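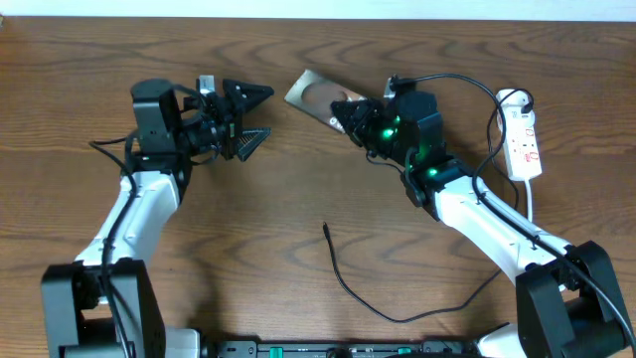
Two robot arms reach toward each other over a wooden table.

Do owls really turn their heads all the way around?

2018-11-08
By Dirceu Camargo

Somebody has probably told you that an owl can spin its head in a full circle. Maybe it was a cartoon. Maybe it was your uncle. I heard it when I was seven and believed it for years, and I'd like you to be more suspicious than I was.

Try it yourself first. Sit up straight and turn your head to the left without moving your shoulders. You can probably get your chin nearly over your shoulder, and then it stops. An owl can go a lot farther than that. It can look straight behind itself and then keep going, well past its own back. But a full circle? No. It has to stop and come back the other way.

So why do people say they've seen it happen? Owls turn their heads very fast. If one is looking over its left shoulder and whips around to the right, your eyes can miss the middle part, and your brain fills in the rest. I don't blame anybody for being fooled. I do get grumpy when they put it in a book.

Why does an owl need such a bendy neck?

Your eyes are shaped like balls, and you can roll them up, down and sideways. Owl eyes are shaped more like tubes, and they are held tightly in the skull. An owl that wants to look at something beside it has to move its whole head.

It also has more bones in its neck than you do. You have seven. An owl has fourteen. So does a giraffe have even more, with that great long neck? Nope, it has seven, same as you. (Don't take my word for it. Look it up.)

What about the blood?

This is the bit I find hard to believe, even though people have checked. If you twist a garden hose, the water stops. Blood goes up to an owl's brain through tubes in its neck, so you'd think a big twist would make the owl faint. Scientists found that some of those tubes run through roomy holes in the neck bones, with space to shift about. There are also wider spots near the head where extra blood can collect.

More things people say about owls

"Owls are wise." Says who? They are very good at catching mice in the dark. Crows and parrots do much better at puzzles.

"All owls hoot." Barn owls screech, and it's a horrible noise. My neighbour Arlindo Sales heard one behind his garage in October and thought something was wrong with his car.

"Owls can't see in daylight." They can. Some kinds, such as the snowy owl, often hunt in the daytime.

"Owls are grey or brown." Plenty are. Snowy owls can be almost pure white, so there goes that one too.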